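About the Robotics Club

The Robotics Club at Benau School has been running since the autumn the new technology block opened. It meets twice a week after lessons in Room 3, at the far end of the ground floor corridor, past the kiln. Pupils from Year 9 upwards can join. There is no test to get in and no charge, and you don't need to be taking computing or design and technology as a subject. About half of the present members take neither.

The club is run by Glória Rebelo, who teaches physics in the lower school and maths to the sixth form. She took it over from the design and technology department when the old buggy-building club came to an end. The buggies are still in the cupboard and Year 7 use them at open evening.

What we work on

Most school robotics clubs build something that drives. We did that for several years and enjoyed it, but the work since then has been with robot arms. The arms stay where they are and the job comes to them. This suits a school room with not much floor to spare, and it means a group can leave a task set up on one day and carry on with it on the next.

Each year the club picks one main project and gives it a name, usually taken from a map. Last year's was called Pekuritz and was about stacking and sorting. This year's is called Grostuvov, and it is about tidying up. The question the members set themselves was whether a pair of arms could be taught to clear away the sort of mixed things that get left out at the end of a lesson, when none of them are the same shape and they have not been laid out neatly.

The project is split between three teams. The task team decides what goes into the workspace and writes the instructions for each job. The driving team controls the arms by hand and records good attempts. The training team uses those recordings to teach the arms to do the job without a driver. Members swap teams at half term. People tend to complain about this beforehand, as they have usually just got good at what they were doing.
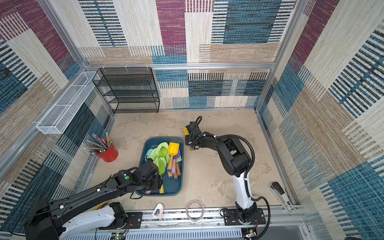
The task team has spent most of this term on what it calls the garden job. It started with a single scoop on a bare floor and got harder from there, one change at a time, with each change written in the log book before anyone was allowed to try it. At the present stage the two arms work over a teal tray with the scoops and shovels jumbled together in it, green, yellow, pink and purple, some of them lying across each other. Other items such as the stapler, the roll of clear tape and the cup of pencils stay on the floor of the enclosure, and an attempt is marked down if an arm knocks any of them. The rack and the hanging basket are the places where things can be put away. Which of the two is used depends on the instruction card for that attempt.

The patterned cloth on the walls was chosen after a long argument. Plain walls are easier for the arms to learn against, but the training team wanted a busy background, so that the cameras would have to pick out the tools from all the stripes and blocks of colour. Two members also said it looked nicer. The cloth stayed.

How an attempt works

Every attempt follows the same order. One member reads the instruction card out loud. The driver checks that the space is clear of hands and says so. The arms go to their starting positions, and the attempt begins when the timekeeper says start. When it is over, whoever is keeping the log writes down the card number, the driver, the result and one line on what happened. The one line is the most useful part. "Dropped it" does not help anybody the week after. "Held it too near the end of the handle and it turned" does.

By the end of November the log held 976 recorded attempts for Grostuvov. The teams agreed that 616 of them were good enough to train from. The rest are kept as well, in a separate folder, and new members are asked to watch a few of them and say what went wrong. The aim is to reach 1000 before the project closes, though everyone knows it is the good ones that count.

An attempt is left out of training if the driver hesitated for a long time, if a tool was moved by hand part of the way through, or if the result was right but was reached by luck. The last of these causes the most disagreement. The rule is that the driver doesn't get a vote on their own attempt.

What we have learned about holding things

Members often arrive thinking that programming will be the hard part. Some of it is hard. More time, though, goes on small questions about where to take hold of an object and from which side. A long handle looks like the easy thing to grip, but if the gripper closes off centre the tool swings round, and then it has to be put down and picked up again. The driving team keeps a sheet for each kind of tool, with a sketch of the best grip and the second best.

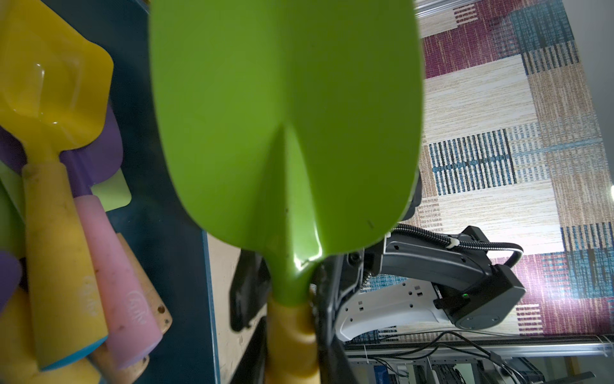

Sheet four is for the trowels, and it has been rewritten more often than any other. Our drivers began by going for the blade, as it is the largest part and the simplest to see on the screen. A smooth rounded blade gives the gripper very little to hold, and the sheet now says to take the handle. On the lime-green trowel the handle is short, so the black finger of the gripper sits close up beside it and there is not much room to be wrong in either direction. The blade is then pointing upward and fills a good part of what the wrist camera sees, with the yellow shovel and the purple trowel off to the left. Drivers are taught to use the ridge down the middle of the blade as a guide to whether the tool is straight. Sheet four also has a note in red on the second arm, which can be close behind the first, and asks the driver to look for it before turning the wrist.

The training team uses the same views as the drivers. If a driver can't tell from the camera pictures what to do next, the arms are unlikely to learn it from those pictures either. For this reason drivers work from the screen only, with their backs to the enclosure. It takes most people two or three sessions to get used to this.

The Meinecke Day

Once a year we take part in the Meinecke Day, a meeting of school clubs from our part of the county. It has a competition in the morning and an open session in the afternoon, where each club shows its project and visitors can ask questions. Clubs are given a task they have not seen before and have two hours to work on it. There are marks for the task, for the log book and for how well the team explains what it did.

We have come second once and fourth twice. Our best marks have always been for the log book. Our worst were in the year we ran out of time because two people had each assumed the other was keeping it.

The team for the day is chosen by the club in the spring term. Everyone who wants to go puts their name down and says which job they would like. Those not in the team are welcome to come on the coach, and are usually put to work carrying things.

Safety and behaviour in the club

Members learn the room rules at their first session and sign the sheet by the door. Hands stay out of the enclosure while the arms are switched on for an attempt. Long hair is tied back, and lanyards and loose ties come off. Anyone in the room can call a stop, including someone who is there for the first time, and the driver stops at once and asks why afterwards. Food and drink stay in the corridor.

The arms are checked by Miss Rebelo at the start of each session, with one member going through the list alongside her. Older members may do the check themselves once they have done it with her several times - she signs the list either way.

We ask members to come to at least one of the two sessions each week during a project. If you are in a play or a team and can't manage this for a while, tell us and your place will be kept.

Joining

New members can start at the beginning of any half term. Come to Room 3 at the end of lessons and ask for a place on the starter sessions, which run over two weeks. You will watch some attempts, keep the log for one or two, and drive an arm yourself with an older member sitting next to you. After that you choose a team.

Parents and carers need to fill in the late stay form, which can be collected from the school office. Sessions finish in time for the late bus.

Former members who would like to visit are asked to write to Miss Rebelo through the office first. Several have come back to help with the training side, and one set up the log book system that we still use.

Page last updated December 2023.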